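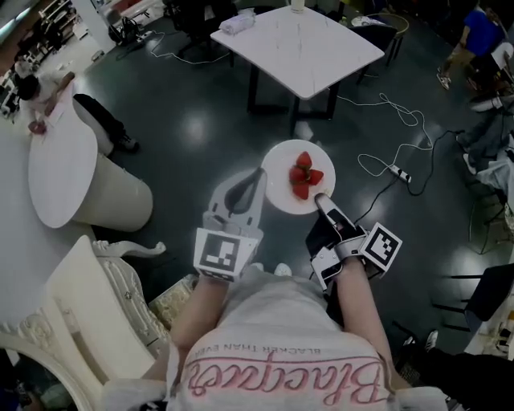

**tournevis23** : Vous partez toujours sur deux pinces pour l'épreuve « service » ? Le règlement de la coupe Brennan demande seulement que l'assiette arrive sur la table avec ce qu'il y avait dessus au départ. Une pince et un support plat, ça passe aussi.

---

**gr_drevent** (auteur du sujet)

Oui, deux pinces. On en a discuté en février avec tout le groupe et on n'est pas revenus dessus. Je remets le contexte pour ceux qui n'ont pas lu l'autre fil : projet de deuxième année à Drevent, deux bras Vareck sur un châssis commun, apprentissage par démonstration. On porte les pinces à la main, on fait la tâche, on enregistre la trajectoire et l'ouverture des doigts, puis on entraîne là-dessus. La tâche actuelle est de tenir une assiette à deux pinces avec des morceaux de fraise dessus et de la poser sur une table.

On en est à 500 démonstrations utilisables. L'objectif est 1000 avant la qualification.

---

**tournevis23**

D'accord. Je reste sur ma position, deux pinces c'est deux fois plus d'occasions de perdre la synchro. L'an dernier on a abandonné pour ça.

---

**lambda_moins_un**

> deux fois plus d'occasions de perdre la synchro

Ça dépend de ce que vous appelez synchro. Si les deux pinces sont horodatées par la même machine, le décalage est constant et on le corrige une fois pour toutes. S'il y a une carte par pince, là oui, ça dérive.

@gr_drevent vous avez quoi comme acquisition ?

---

**gr_drevent**

Une seule carte Sanel pour les deux. Tout est filaire, on a laissé tomber le sans-fil après les premiers essais, trop de trames manquantes. Les images sont à 30 par seconde, les codeurs des doigts vont plus vite et on rééchantillonne.

---

**mimosa_cnc**

Question sur les marqueurs. Le carré du bloc de droite est orienté en losange et l'autre non, c'est voulu ? Chez nous, dès qu'un marqueur était vu de biais, l'estimation de pose sautait d'une image à l'autre, surtout en rotation.

---

**gr_drevent**

L'orientation dans le plan ne change rien pour la détection, un carré tourné de 45 degrés se lit aussi bien. Ce qui gêne, c'est quand il est vu presque par la tranche, et là il faut une deuxième face. Je ne prétends pas que notre montage soit optimal.

---

**lambda_moins_un**

Pas tout à fait d'accord. En théorie ça ne change rien. En pratique, avec du flou de bougé horizontal, les bords à 45 degrés et les bords verticaux ne se dégradent pas pareil. Nous avions mesuré une différence, petite mais réelle. Je n'ai plus les courbes sous la main.

---

**mimosa_cnc**

Pour moi le vrai sujet est le reflet. Un sol brillant avec des lampes au plafond, ça fait des taches claires qui se déplacent avec la caméra. Est-ce que vous utilisez le fond pour recaler la position ou seulement les marqueurs ?

---

**gr_drevent**

Les deux. Odométrie visuelle pour la tête, marqueurs pour les pinces par rapport à la tête. Les reflets du sol donnent de mauvais points d'accroche, on en rejette une bonne partie avec un filtre de cohérence. On enregistre dans une salle où il y a du monde et du mobilier de toutes sortes, et pour l'odométrie c'est plutôt un avantage, il y a du contraste partout. Les gens qui bougent, par contre, il faut les masquer.

---

**old_servo**

Je vais faire l'ancien du forum. Vous passez des semaines à porter des assiettes à la main et vous appelez ça de la robotique. Quand est-ce que les étudiants écrivent un modèle géométrique du bras ? Une assiette ronde, un plan de table, deux points de prise opposés, c'est un exercice de cinématique de première année.

---

**gr_drevent**

Ils l'ont fait au premier semestre, le modèle géométrique. Il est dans le rapport. Avec une assiette rigide vide, ça marche très bien. Avec des morceaux posés dessus qui ne sont pas collés, il faut tenir l'assiette à plat tout au long du trajet et corriger quand un doigt glisse. On a essayé en planification pure et on perdait des morceaux à la dépose.

---

**old_servo**

Ajoutez une contrainte d'orientation. C'est une ligne.

---

**lambda_moins_un**

C'est une ligne si la prise est parfaite. Ici l'assiette n'est pas serrée, elle repose en partie sur un doigt et s'appuie contre l'autre pince. La contrainte sur l'orientation des pinces ne garantit rien sur celle de l'assiette.

---

**old_servo**

Alors changez la prise.

---

**tournevis23**

Ou prenez une seule pince et un support plat, comme je disais.

---

**gr_drevent**

Le règlement Brennan (version du 24 mai 2022, article sur les préhenseurs) interdit les supports qui couvrent plus de la moitié du dessous de l'objet. Le vôtre était à la limite, si je me souviens bien du débat avec les arbitres.

---

**tournevis23**

Il a été accepté.

---

**pxl_etudiante**

Bonjour, je suis dans le groupe de Drevent, je réponds sur la prise. On a testé trois façons de faire : pincer le bord des deux côtés, passer un doigt dessous d'un seul côté, ou dessous des deux côtés. Pincer des deux côtés donne les démonstrations les plus propres, mais à l'exécution les bras Vareck forcent l'un contre l'autre et l'assiette part. Avec un doigt dessous à droite et un contact au bord à gauche, il y a un peu de jeu et ça se passe mieux. Dessous des deux côtés, on n'arrive plus à poser sans coincer un doigt contre le plateau.

On a écarté 23 enregistrements de la dernière série, presque tous pour un câble qui tirait sur la pince droite. Si quelqu'un a une bonne solution de passage de câble le long de l'avant-bras, je prends.

---

**mimosa_cnc**

Gaine spiralée et deux bandes auto-agrippantes, une au poignet, une au-dessus du coude. Laissez une boucle de mou entre les deux. Et faites descendre le câble dans le dos au lieu de le laisser partir sur le côté.

---

**pxl_etudiante**

Merci, on essaie ça. La rallonge au sol, on la fixe aussi ?

---

**mimosa_cnc**

Oui, au scotch toilé. Quand on porte des pinces aux deux mains et qu'on regarde son assiette, on ne regarde pas ses pieds.

---

**lambda_moins_un**

Une dernière remarque sur les données. Si toutes vos démos ont les morceaux un peu à droite du centre, le modèle va apprendre ça aussi. Variez la disposition avant d'aller à 1000, sinon les suivantes ne vous apporteront pas grand-chose.

---

**gr_drevent**

Noté. On va tirer la disposition au sort au début de chaque prise. Je poste les taux de réussite ici quand le prochain entraînement est fini.

---

**old_servo**

Mettez aussi ceux de la planification pure, avec la même prise et les mêmes assiettes. Qu'on compare.

---

**gr_drevent**

D'accord, je mettrai les deux.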